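4. Setting the governor (Polilar speed control, belt-driven)

Read the whole section before you loosen anything. Twenty minutes if the linkage is clean, most of a morning if it isn't. I-hsuan Kuo wrote the first version of these notes and Yuk-lan Chiang fixed the spring part, so if your copy still says "tighten until firm" throw it out, that one's old.

Applies to the Polilar on the Lalline engine, both flywheel sizes. The Brasov has the same balls and arms but a different sleeve, go to section 6 for that.

What you need

Feeler gauges
Two open end wrenches, thin pattern
Light machine oil, not grease
Tachometer, hand type is fine
Marker or scribe
Clean rags, more than you think

CAUTION: Engine stopped, steam shut at the main valve, drain cocks open. Not just the throttle. The throttle leaks on every one of these and a leaky throttle will turn the flywheel with your hand in the belt.

4.1 Checking the linkage cold

1. Take the belt off the governor pulley. Hang it up, don't leave it on the floor where the oil is.

2. Spin the pulley by hand. Should coast a bit and stop smoothly. If it stops dead the lower bearing is dry or the spindle is bent. Oil first, then try again.

3. Lift both balls together, all the way up, and let them down slowly. Watch the sleeve. It has to follow the whole way with no hanging up. Do this five or six times.

4. If it hangs in one spot, turn the spindle a quarter turn and try again. Same spot every time = burr on the spindle. Moves around = dirt in the sleeve.

5. Look at the pins in the arms. Side to side play is ok. Up and down play is not, and no amount of adjusting later will get rid of the hunting it causes. Replace in pairs.

Note: the original Marchetti pins are soft. They wear before the arms do, that's the idea. Don't put hardened ones in.

6. Disconnect the rod at the valve end only. Work the valve by hand. It should take no more than a finger to move. Packing nut too tight is the usual problem. Back it off an eighth turn at a time. A little weep of steam at the packing is better then a valve that sticks.

4.2 Setting the rod length

This is where most people go wrong. The rod length sets where the valve sits with the balls down. Too long and the valve never closes far enough at the top, and then you've got a governor that does nothing when the load comes off. Too short and the engine won't pull.

1. Balls fully down, resting on the stops.

2. Set the valve full open. There's a mark on the valve stem, a scribed line. If it's painted over scrape it clean.

3. Offer the rod up to the valve lever. The pin should drop through both holes without pushing. If it doesn't, loosen the locknut and turn the rod end until it does.

4. One full turn shorter from there. This gives you a bit in hand for heat, the engine frame grows more than the rod does.

5. Nip the locknut. Don't tighten all the way yet, you'll be back.

6. Lift the balls all the way up. Valve should now be shut, or so close you can't get the thinnest feeler in. If there's a gap, check you're in the right hole on the lever. There are three. Middle one for normal work.
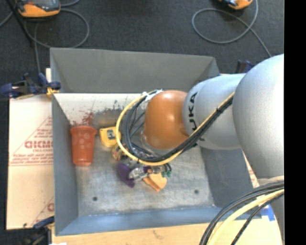
7. Put a mark across the locknut and the rod with the marker. When you come back to it later you want to know where you started from. Sounds obvious, everyone skips it.

8. Pin in, split pin through, legs bent over. A split pin with straight legs is not fitted.

CAUTION: Never run with the rod held by wire, even for a minute to "see how it goes". If the rod drops off, the valve stays wherever it was and the engine runs away as soon as the load comes off.

4.3 Spring tension

The spring sets the speed. The rod length does not. If you find yourself changing the rod to get the speed right, stop and start again at 4.2.

1. Back the spring nut off until the spring is just loose, then bring it up until you can't rattle it. That's zero.

2. From zero go down four full turns. Good starting point for the small flywheel. Five for the large.

3. Lock it with the second nut. Hold the first one still while you do it, or it'll follow around and you lose your setting.

Note: replacement springs are sold in two lengths and the short one fits but is no good. Part 109 is the right one. Part 88 is for the Brasov. They look alike in the box so check the tag.

4.4 First run

Two people for this. One on the main valve the whole time, hand on the wheel, doing nothing else. Not making tea.

1. Belt back on. Shiny side out. Tension so you can push it in a thumb's width at the middle of the long run.

2. Warm the engine through slowly, drains open, until you get dry steam at the cocks. Then close the drains.

3. Bring the speed up on the main valve by hand. Watch the balls. They start to lift at about half speed, a bit before or after is fine.

4. Keep opening slowly. At some point more steam gives no more speed. That's the governor taking over. Put the tach on the crankshaft and write down what you get.

5. Target is 109 rpm no load on the large flywheel. (Same as the spring number, pure coincidence, confuses everybody.) Small flywheel, see the plate on the bed.

6. Slow? Spring nut down half a turn. Fast? Up half a turn. Stop the engine each time. Yes each time.

CAUTION: If the balls go right up to the top stop and the speed keeps climbing, shut the main valve NOW. Do not reach for the linkage. Work out why once it has stopped.

4.5 Hunting

Hunting is when the speed goes up and down on its own and won't settle. A swing or two after a load change is normal. If it's still at it after 9 swings it needs looking at. In this order:

1. Sleeve dry or dirty. Oil it.

2. Valve packing too tight. See 4.1 step 6. Most common one by far.

3. Belt slipping. Oil on the belt, or glazed. Wipe down, retension.

4. Worn pins. See 4.1 step 5.

5. Wrong hole in the lever. The inner hole makes the valve move more for the same lift, so it overshoots. Go back to the middle one.

6. Dashpot low, if fitted. Fill to the line with the engine stopped. Thin oil in cold weather, the heavier stuff from the end of May through August.

Change one thing at a time. If you do three and it stops hunting you don't know which one it was, and in a month it'll be back and you'll be doing all three agian.

4.6 Finishing up

1. With the engine hot and the speed right, shut down and tighten the rod locknut properly.

2. Check the full lift once more, valve shut at the top. It'll have changed a little now everything's warm. One turn of adjustment at most. More than that, something else is moving - look at the bracket bolts.

3. Split pins, all of them. Look at each one.

4. Guard back over the belt.

5. Write it in the engine log: spring turns from zero, which hole, rpm no load, rpm under load. Put your initials. Yuk-lan keeps the old logs and has settled more than one argument out of them.

Recheck after 49 running hours, then every season at first steaming. Sleeve gets a drop of oil every day you run.

Section 5 covers the stop valve and trip gear. Don't skip ahead to that until the governor is steady, the trip speed is set off the governed speed and you'd only have to do it twice.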